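**Robot demonstration** (also *robot teaching*, *programming by demonstration* or, in Australian workshops, just "showing") is the practice of getting a robot to do a task by taking it through the task first. A person either moves the robot's arms by hand or drives them from a distance, and the motions are recorded. The recording may be played back as is, or gathered up with many others and used to train a control policy. It's one of the most approachable corners of robotics, and a wonderful one to watch: someone who has never written a line of code can have an arm stacking cups by smoko.

## Overview

Every method of demonstration has to answer the same puzzle. A human knows how to open a drawer with a human arm. The robot has different joints, a different reach and usually far fewer fingers, so the person's know-how has to be carried across into the robot's own movements. The methods differ mainly in where that translation takes place.

In **kinesthetic teaching** the person holds the robot's arm and moves it. The motors are set to offset the arm's own weight, which lets it float along under light pressure. The demonstrator feels directly when a joint is reaching its limit.

In **teleoperation** the person stays clear of the robot and sends it commands. The controls may be a pair of hand-held controllers, a gamepad, a glove, or a smaller copy of the robot's arm called a *leader*. The robot being driven is the *follower*.

In **observational teaching** the person does the task with their own hands while cameras record it, and software works out the matching robot motion afterwards. It is the most natural of the three for the demonstrator and the hardest on the software.

## Kinesthetic teaching

The oldest form is still in daily use. Early paint-spraying robots were taught by leading the spray head through a full pass, and plenty of small factories teach pick-and-place work that way today. A good demonstrator develops a light touch very quickly, usually with two fingers near the wrist and the other hand steadying the elbow.

It has a few drawbacks. The demonstrator's own arms get into the camera view, which spoils the footage for training. Two-armed tasks are awkward, as each robot arm more or less needs a whole person. Very large arms are tiring to guide even when their weight is cancelled out.

## Teleoperation

Remote control solves the camera problem neatly, and it opens the door to two-handed work. With one controller in each hand, an operator can hold a jar with the left gripper and turn the lid with the right. Watching someone manage it for the first time is a real treat!

The commonest arrangements are:

- **Joint mapping.** Each joint of a leader arm drives the same joint on the follower. It feels immediate, and the operator can't easily ask for a posture the robot is unable to reach.
- **Hand tracking.** Only the position and angle of the operator's hand are sent. The robot's software chooses the joint angles.
- **Clutching.** The operator presses a pedal or button to disconnect, moves their hand back to a comfortable spot, and reconnects. Computer mouse users do the same thing when they run out of desk.

Delay matters a great deal. Small lags are absorbed without much thought, but past a certain point operators fall into a move-and-wait rhythm, and those pauses end up in the recording. A policy trained on hesitant demonstrations will often hesitate in the same places.

### Remote control in simulation

The same controllers can drive a robot that exists only in software. The Trotirance project records two-armed demonstrations in plainly coloured virtual rooms, where the operator's view looks down past the robot's white torso to its grippers, with a window and a bare green wall beyond. Keeping the torso in view gives the operator a steady reference for how far each arm is reaching. 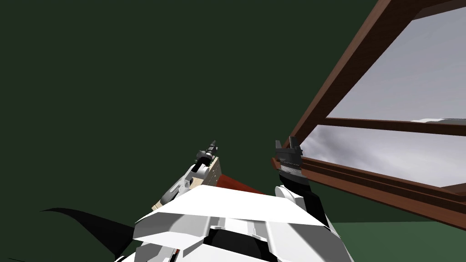

**How many demonstrations does a robot need to learn a task?**

It depends on how much the task varies. A fixed motion that will be played back unchanged needs a single good demonstration, while a task in which objects turn up in different spots usually takes dozens or hundreds.

The Trotirance kitchen set gives a sense of scale. Its first release held 245 demonstrations of a single drawer task, and the full collection now runs to 3,552 demonstrations across 13 tasks. The drawer task is still the one most newcomers begin with, and it's a cracker: simple to describe, quick to record, and full of little surprises about handles.

## Recording and playback

A demonstration is stored as a series of time steps. Each step normally holds the joint angles, how far each gripper is open, the command the operator sent, and one or more camera images. Keeping the command separate from the measured position is worthwhile. When a gripper closes on something solid, the command continues past the point where the fingers stop, and the difference between the two carries information about how firmly the operator meant to squeeze.

Recordings are nearly always trimmed. The idle stretch at the start, while the operator settles into the controls, teaches nothing useful. Opinions differ on mistakes. Some groups discard any attempt with a fumble in it. Others keep the fumbles that were put right, on the grounds that a robot which has only ever seen perfect grasps has no idea what to do after a poor one. The second view has gained a lot of ground and makes for much livelier datasets.

Playback in simulation adds one more possibility. A recorded demonstration can be re-rendered with different lighting, wall colours or camera positions without anyone picking up a controller again. The arm motions stay the same and only the pictures change. This is a cheap way to stop a policy from leaning on something irrelevant, such as the colour of the background, and it can be left to run overnight.

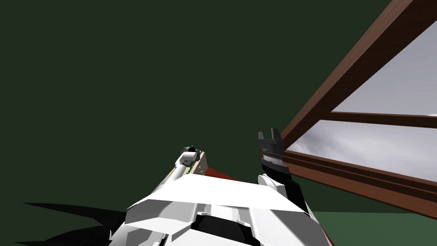
Re-rendering has its limits, though. Changing the shape or weight of an object generally breaks the original motion, so new demonstrations have to be recorded for those. Contact is the other weak spot. Simulated friction tends to be tidier than the real kind, and cloth, cable and anything sticky remain hard to imitate well.

## Equipment

Leader arms were once costly one-off items. Small kits have changed that completely. The Uvitz leader, a tabletop arm sold in pairs, is typical of the newer type: printed links, hobby-grade servos and a trigger at the end for the gripper. The 2 arms clamp to the edge of a bench and plug into an ordinary laptop. Their joints are stiff enough to stay put when released, which operators value on long tasks.

Headsets are popular for simulated work and give a good sense of depth. Many operators still prefer a flat monitor for sessions longer than an hour, and supplement it with a second view from a wrist camera. Foot pedals for clutching and for marking the start and end of an attempt are inexpensive and save a surprising amount of editing.

## Operator skill

Demonstration is a craft, and operators improve at it remarkably fast. Newcomers tend to move one arm at a time, parking the left before starting the right. After a few sessions both arms begin moving together and the motion becomes smoother.

Consistency between operators is a separate matter. If one person always grasps a mug by the handle and another by the rim, a simple policy may try to average the two and close its fingers on air. Larger projects deal with this by agreeing on a grasp beforehand, or by using learning methods that can represent several distinct ways of doing one thing.

The Hamdan protocol, drawn up at a teaching lab in Stakow, is a well-liked set of house rules for shared recording work. It asks operators to rest the arms in the same starting posture before each attempt, to swap places at regular intervals, and to label the outcome before looking at the next task card. The lab runs an open bench on Friday afternoons, and its June sessions are given over to two-armed tasks such as folding, pouring and lid-turning.

## Safety

Arms guided by hand are run with limits on speed and force, and an enabling switch is normally held throughout. Teleoperated arms need a clear floor area and a stop button within the operator's reach. Before a real arm is connected to its leader, the two should be brought to matching postures, otherwise the follower may jump to catch up. Software that blends the two positions over a few seconds is now standard in most kits.

## See also

- Imitation learning
- Haptic feedback
- Leader–follower control
- Motion retargeting
- Simulation-to-real transfer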